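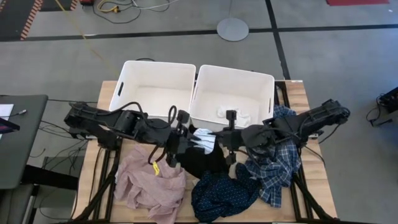 Re: [cell-planning] second garment table - what do we actualy need to buy

3 replies | 12 shares

Juraj Paulík wrote on 30/05/2024:

> All,
> Before I sign anything for the second table I need one list, not four. Kettani want an answer on the arms, Lelness have quoted for the bench and frame, and I still have no line for bins, cables, sleeves or spare fingers. Last time the "small stuff" came out of my travel money.
> Questions:
> 1. Same layout as table one, two arms facing, or try both on one side?
> 2. Do we need the big bins or will the cheap ones do?
> 3. What breaks?
> 4. Can it wait until August?
> Juraj

Juraj, all,

Quick one between meetings, sorry for the state of it.

1. Same layout. Please. Arms on opposite sides, bins along the back edge, clothes in front. All our programs assume it and so does everyone's muscle memory. One-side mounting saves a bit of floor but then both arms want to be in the same place whenever a shirt needs two grippers, and it nearly always does. Not worth relearning for the sake of a narrower bench.

2. Cheap white ones, same as now. Two per table plus two spare. Want the ones with the handle hole in the end. Do NOT let anyone order clear ones again, the cameras hated them. Stackable lids not needed, don't pay for lids.

3. What breaks, in order of how much it annoys me:

- cables at the wrist. The loop has to be long enough to turn and short enough not to catch a collar. Budget a full spare set per arm.
- gripper fingers. Tips wear smooth and then thin cotton just slides out. Spare pair per arm, more if Kettani do a pack price.
- fabric sleeve. Cheap, get a couple. Would like them on both arms of the new table from day one.
- camera mounts. Don't break but get knocked, then it's a morning gone on calibration. One spare bracket.

Bench: Lelness quote is 457 for wooden top on black steel frame, delivered flat. Fine by me. They also offered a white laminate top for 116 more. No. Glare, and white bins on a white top is asking for trouble.

Clothes: nobody has put these in and they're not free. We need a mixed lot, plains, checks, small prints, dark stuff especially. Black on black gripper is the hard case and we don't have enough of it. Drundura sell sorted seconds by the sack, I'd take one sack and see. Ask if they can leave the tags on, we want some with tags.

Floor: someone needs to tape the new grid before the bench goes down, not after. Black tape, same spacing as table one. Needs a couple of rolls on the list, and cable covers please. The leads on the floor by the desk are going to have somebody over and I would rather that was paid for out of this budget than the next one. Hazard mat too if there's money left.

Software seats: Halumum licence is per arm not per table, so it's 2 more. I missed that first time round. Renewal date is differnt if we add them mid-year, can you ask them to line it up with the old ones?

4. August. Bench and bins can wait, no problem. Arms can't, Kettani's lead time is 12 weeks and that's from when the order is confirmed, not from the quote. If you sign this week we just make it. So arms first, spares on the same order so we pay carriage once, rest later.

Not asked for but: no to the service contract. Read what it covers. Fingers and cables are both "consumables" so it pays for none of the things above.

Will put the list in the shared sheet tonight, shout if I've missed something. Still need a desk for whoever sits with it, could have the one from upstairs I think?

Got to run

Comments (3)
Share (12)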